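The Trolto left Dirnotden on a Friday with 185 passengers and one purser too few. Naomi Makori, who had been assistant purser for two weeks, was told at breakfast that she had the job until Fukis.

She spent the morning on cabin keys. A couple on the lower deck had been given a cabin that was already taken, and she moved them up one level and wrote it in the book. 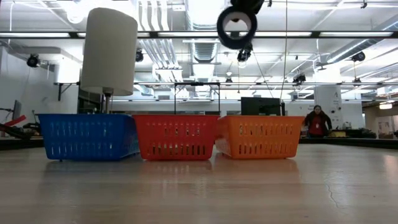
Blue, red and orange baskets on the table.

At noon Captain Chege called her to the bridge. The harbor at Fukis had raised its landing fee to 1,000 a night, and the Mutiso line wanted to know if the ship would anchor outside.

"What does Sharon say?" Naomi asked.

"Sharon is in a hospital bed in Dirnotden. I'm asking you."

She looked at the passenger list. More than 100 of them were over seventy, and anchoring meant small boats and a wet ladder.

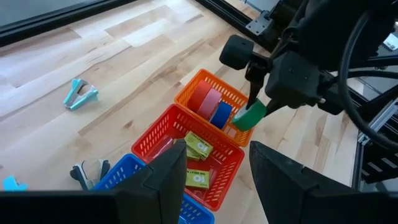
"Pay it," she said. "Take it out of the second dinner."

He wrote that down and went back to his charts. At four the cook, Ebere Onyeka, came to her door with the menu for the second dinner and put it on her desk.

"Soup," he said.

"Soup is fine."

"It was going to be lamb."

She signed the menu. The engines slowed a little before dark, and she went down to see about the gangway.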